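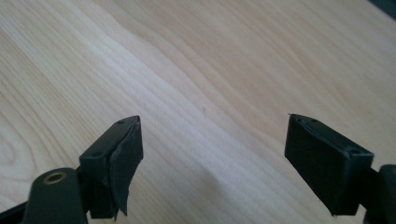
On the Keeping of Parish Boundaries in Plindville

Posted 26/11/2024

The old boundary between Plindville and Ukness follows a ditch for most of its length, then a row of stones, and then, for the last stretch before the river, nothing at all. It was first set down in 1714. Readers of this blog will know that I have spent a good part of my retirement on the question of where that last stretch ran, and several have written to ask whether the matter is now settled. It is not, but there has been progress, and I wish to record it.

The written description of 1714 names four points: the ford, the split rock, the corner of the Lamptey pasture, and "the tree where the two roads part." The ford and the rock are not in dispute. The Lamptey pasture was sold and divided more than once, and its corner has been placed by different writers as much as 200 yards apart. The tree is gone, and so is one of the two roads.

In July I was permitted to read the land books held at Urkport. They are kept in a reading room that opens two days a week, and requests must be made in writing beforehand. The books are in fair condition. The early pages are in a small, slanting hand, and I was grateful for the help of Vilhjálmur Mogensen, who reads such writing far more quickly than I do and who corrected a number of my copies.

The most useful entry concerns a quarrel over hay. A tenant on the Ukness side had cut grass on ground claimed by Plindville, and both parties were called to state where they believed the line to be. Their statements agree on one point only. Each says that the line left the pasture "at the well" and not at the fence. No earlier writer on the subject mentions a well. The standard account, by Leif Thorlacius, relies on the fence throughout, and I have followed him in my own previous posts. I now believe that those posts should be read with caution, and I have added a note to each of them.

Mr. Thorlacius has been kind enough to reply to my letter. He accepts that the entry is authentic but doubts that the well can be the one now marked on the county map, which he considers too far to the east. He may be right. A dug well is easily filled and forgotten, and a farm of that size could have had more than one. He has asked to see my copy of the full entry, which runs to over 300 words, and I have sent it to him.

There is also the matter of the road. An entry some years later orders the repair of "the upper way to Ukness," with the cost to be shared. If the upper way was the lost road, then it lay higher on the slope than is commonly drawn, and the tree must be moved accordingly — by how much, I cannot yet say. I intend to walk the slope again once the bracken has died back.

Comments on this post are open. Those who hold family papers touching on the Lamptey land are asked to write to me directly, as I should prefer to see such papers before they are discussed in public. The second part of my notes on the ditch, promised for this month, will be delayed until the new year.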